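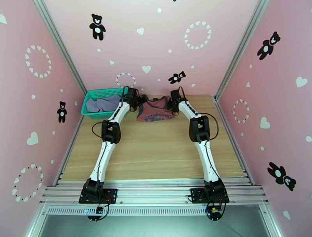

Figure 2. T-shirt spread beside a teal plastic basket holding a crumpled cloth.

4.2 Clothes between clean and dirty

The diaries contain 1,827 entries in which a garment was taken off and not washed on the same day. We collected them from 300 households in Neltidwood and Nurlow, during July, when the weather was dry and most families could use an outside line. As explained in Section 3, each entry gives the kind of garment, the place where it was put, and the next thing that was done with it. The respondents wrote these entries in their own words, and we coded them afterwards into five groups of places: basket, chair, hook, bed and floor.

Earlier work on domestic washing usually treats the basket as the point where a garment becomes dirty. Our material does not fully support this. Many respondents wrote that they took a shirt out of the basket again, most often for gardening or for sleeping. One respondent from Nurlow called the basket "a waiting room", and a similar idea is found in several other diaries, although the words are different. Some families kept a second basket for things that could still be worn. In the coding, we did not separate the second basket from the first one, which we now consider a weakness.

T-shirts (Figure 2) were the most difficult type for the coders. A coat or a pair of jeans has a rather stable position in the household, and the respondents seldom discussed it. With T-shirts the judgement was made again each time, and it depended on smell, on the plan for the next day and on who else was at home. The collar was mentioned often, since it is the part which many people check first. Respondents in Neltidwood also checked the underarm seam, but in Nurlow this was rarely written down. We cannot say if the practice is different in the two towns or only the way of reporting it.

A further difficulty concerns the state in which the cloth is left. The diary form asked if the item was "folded", "hung" or "other", and the last answer was chosen much more than we had expected. In the free comments, people explained "other" with words such as crumpled, dropped, thrown or just left. We kept these words together as one category. The Clillemeck diary form, on which our own form is based, has the same limitation, and a later version should offer at least one more answer for cloth that lies in a heap.
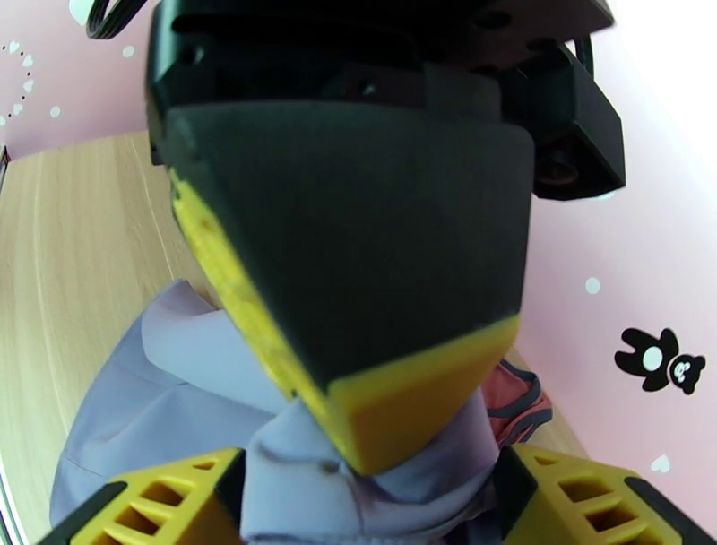
4.3 Who moves the garment next

In the second part of the analysis we looked at the person who moved the garment after the first day. The Siqueira scale of household tasks was used, with two small changes in the wording. In homes with children under school age, the person who moved the garment was usually not the one who had worn it. In homes of adults only, the wearer moved it in most cases, except when a full wash was being prepared and everything near the machine was collected together.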